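Week 3: why we plan in chunks

OK, so last week we left off with the single-step controller, and I promised we'd get to the part I like more. If you ran the Flemeck notebook at home you've seen the problem already: the policy looks at one image, spits out one joint command, looks again, and the whole arm shivers like it drank too much coffee. My logs from October have 754 folding runs in them, and the shivery ones are easy to pick out (just plot the wrist velocity!).

Chunking is the simple fix. Instead of one command the policy predicts 20 at a time, and we play back the first few before asking again. You lose a bit of reaction speed and you gain a lot of smoothness. With two arms and one piece of cloth I'll take that trade nearly every time.

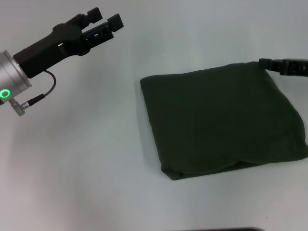
Now, the two-arm part. Both arms share one observation and one chunk, so the left half of the action vector has to mean something even when only the right gripper is doing the pinching. People love to mask the idle arm out of the loss. Please don't! Holding still and open is a real action and the network needs to learn it, or you get an arm that drifts into the fold.

For the lab, open the Flumex config and change the chunk length to 3, then 20, then 156. Same seed each time. The last one will be bad – I want you to write down how it's bad, in your own words, and where in the fold it starts. Plots are due before the next lecture, and bring your laptop because we'll overlay them.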